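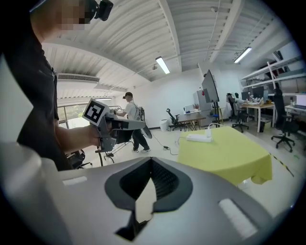
Cooking Through One Cookbook: Final Report
Food Writing Seminar
Feb 21, 2020

For my project I said I would cook 15 recipes out of a single cookbook and write about whether the book is any good to a person who can't really cook. That person is me. The book is My Aunt's Kitchen in Lý Street by Giang Trình, and it has almost 300 pages, and I got soup on a lot of them.

I picked it because Iara Arancibia, who sits next to me in seminar, had a copy and kept reading bits of it out loud. The chapter openings are little stories (the one about the broken rice cooker is my favorite) and you can read them on the bus without ever meaning to cook a thing. I did that for two weeks. Then I had to turn in a progress report, so I went shopping.

How I did it

I cooked in the kitchen on my floor, which has an electric stove with one burner that's hot or off and nothing in between. My rule was to follow each recipe exactly the first time, even when I thought I knew better. After that I could change stuff. I kept a notebook and wrote down the cost, the real time it took, and what people said when they ate it.

My tasters were Iara, Thịnh Đỗ and Dezső Hegedűs. Thịnh grew up eating a lot of this food and was tough on me. Dezső will eat anything, so I stopped writing down his comments after the first few dinners, sorry Dezső.

What went well

The caramel pork! I was scared of making caramel - the book tells you to take the sugar to "the color of strong tea" and I had no idea how strong the author likes her tea. My first batch went black and bitter. The second one I pulled off early and it was a bit sweet but really good, and Thịnh had seconds and took the leftovers home in a yogurt tub.

The pickles were the easiest thing in the book and I've made them four times now. Carrot, daikon, vinegar, sugar, salt, done. The recipe says to wait 30 minutes and I think overnight is a lot better, crunchier somehow, though Iara says I'm imagining that.

I also loved the ginger chicken and the plain rice porridge with scallions, which I made when I had a cold. It's hardly a recipe, and the page about it is the best writing in the whole book. She describes her aunt standing at the stove in her coat, late for work, stirring. I read that paragraph to my mom over the phone.

What didn't

The times are off. The beef stew says 2 hours and mine was still like chewing a belt at that point. It needed almost double. I asked our instructor, Hòa Đinh, about it and she said cookbook times often come from a kitchen with better burners and smaller pieces of meat, so next time I cut everything smaller and it did help.

The other trouble is the shopping. There's a list of pantry items up front, but then recipes ask for things that aren't on it. I had to go back out for banana leaf in the middle of a recipe, and the store near campus doesn't carry it. I used parchment paper and foil. It tasted okay, but I missed the smell the book goes on about.

And the desserts chapter is so short. Three recipes, and one of them is fruit on a plate. For the last dinner I made the coconut custard, it didn't set, and we ate it out of mugs with Oreo cookies crushed on top. Everybody was happy with that except Thịnh.

What I think of the book

I'd give it to a friend who already cooks a little. For a total beginner I'd say borrow it first, start with the pickles and the porridge, and leave the stew for a weekend. The stories are the reason to own it. I noticed that I cooked the recipes with a story in front of them more carefully, like I owed it to the aunt to get it right, and I want to write more about that in the longer paper due in May.

Things I'd change about the project: fewer recipes and more repeats. Cooking something once tells you about your own mistakes mostly, and it took a second try before I could say anything fair about the recipe. I'd also buy a thermometer at the start.

My notebook pages with costs and times are stapled to the back. The brown stain on the stew page is fish sauce.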